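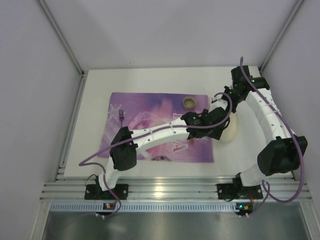
Page 6

Brindell Community Kitchen
Opening and closing inspection, with comments
Walk-through done on a Friday in November, starting 6:30 a.m.

1. Hand sinks
Hot water at both sinks: OK
Soap and paper towels: OK
Comment: The towel holder at the back sink sticks. Refilled from the top for now. Put on the repair list.

2. Walk-in cooler
Door gasket: needs work
Thermometer in place: OK
Comment: The gasket has a tear near the bottom hinge. The temperature log is filled in except for two evening entries last week. Evening shift has to write down the reading before the lights go off. Replacement gasket ordered from Shehu Supply.

3. Dry storage
All items off the floor: not OK
Opened bags in lidded bins: OK
Comment: Two sacks of rice were on the floor behind the door. Moved to the bottom shelf during the walk-through. Flour bins are labeled and dated. Rotate the canned tomatoes so the older cases are in front.

4. Eggs and dairy
Received cold: OK
Cracked eggs thrown out: OK
Comment: Eggs are stored below the ready-to-eat shelf, as they should be. The delivery slips from Badinitz Farm are in the clip by the cooler. Keep each slip until the carton is used up.

5. Prep tables and cutting boards
Surfaces wiped and sanitized: OK
Boards free of deep cuts: not OK
Comment: One green board is worn past cleaning and was thrown away. Sanitizer in the bucket tested at 100 ppm. Test strips are running low.

6. Dish area
Three-compartment sink set up in order: OK
Air drying, no towels used: OK
Comment: Sheet pans were stacked before they were dry. Use the second rack when the first is full.

7. Exits and fire equipment
Rear exit clear: not OK
Extinguisher tag current: OK
Comment: A hand truck was parked across the rear exit. It goes beside the mop closet. The hood filters are due for cleaning before the end of the month. Isivia Hood Service has the work order.

8. Floors and drains
Mats lifted and cleaned: OK
Drain covers in place: OK
Comment: The drain by the kettle is slow. Pour hot water through it at closing and note on the sheet if it backs up. Water meter read 3,770 at the start of the walk-through.

Items to correct before the next inspection: cooler gasket, missing log entries, rear exit, test strips, towel holder. Mark each one with the date fixed and initials in the right-hand column. Leave the completed sheet in the binder by the office door.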